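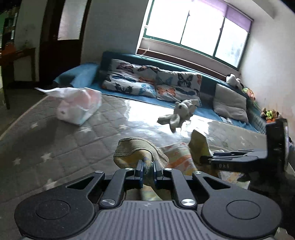
Page modifiée pour la dernière fois en septembre, à 20 h

Cahier d'atelier – linge, suite

Repris le pliage sur le lit, et quel plaisir de retrouver une vraie surface après les essais sur la table ! Le couvre-lit gris matelassé a un énorme avantage : le tissu ne glisse pas dessus (sur le plateau verni, tout partait vers le bord dès qu'on tirait une manche). Je garde donc le lit pour toute la série, côté canapé bleu, avec la grande fenêtre pour la lumière.

Vêtement du moment : le blanc à taches orange, jaunes et vertes, avec la bande beige en côtes. Il me plaît énormément, celui-là. Le motif est si chargé qu'on perd l'endroit et l'envers au premier coup d'œil, alors que la bande, unie et plus ferme, se repère tout de suite. D'où ma règle, que je recopie au propre :

– chercher la bande avant tout le reste ;
– la dégager des plis, l'étirer doucement dans sa longueur ;
– poser le corps à plat en partant d'elle ;
– lisser vers l'extérieur, jamais vers soi.

En tas, la bande fait une arche et les replis jaunes passent dessous. C'est là qu'on se trompe. Si on attrape le premier tissu imprimé qui vient, on peut très bien avoir deux épaisseurs en main et tout retourner. Fait l'erreur 3 fois de suite avant de comprendre, j'en ris encore. La pointe jaune olive qui se dresse à droite est tentante aussi (elle tient debout toute seule, c'est magnifique), mais on ne la prend qu'après avoir trouvé la bande.

Ettore Serra est passé et défend l'autre école : secouer d'abord, réfléchir ensuite. Sur les tricots unis il a raison, ça va plus vite. Sur l'imprimé, nous avons comparé, lui en secouant, moi en cherchant les côtes, huit passages chacun. Sept pliages propres pour moi, mais il conteste le dernier, une épaule pas nette. Bon. Je le note quand même comme propre, c'est mon cahier !

Côtes : ne pas tirer dessus à répétition. Après une vingtaine de passages la bande commence à gondoler et le pli ne tombe plus droit. Laisser reposer à plat, la reprendre plus tard. Le panier Petrauskas est parfait pour ça, large et peu profond.

À voir encore :
Le lot Grimidano, que des lainages, pas encore ouvert. Très curieux de savoir si la règle de la bande tient quand tout est de la même couleur.
La fiche de pliage Mullolano donne les manches en dernier. Moi je les rentre avant de rabattre le bas – à essayer dans les deux sens.
Demander à Ettore s'il a toujours la planchette à plier, elle n'est plus sur l'étagère.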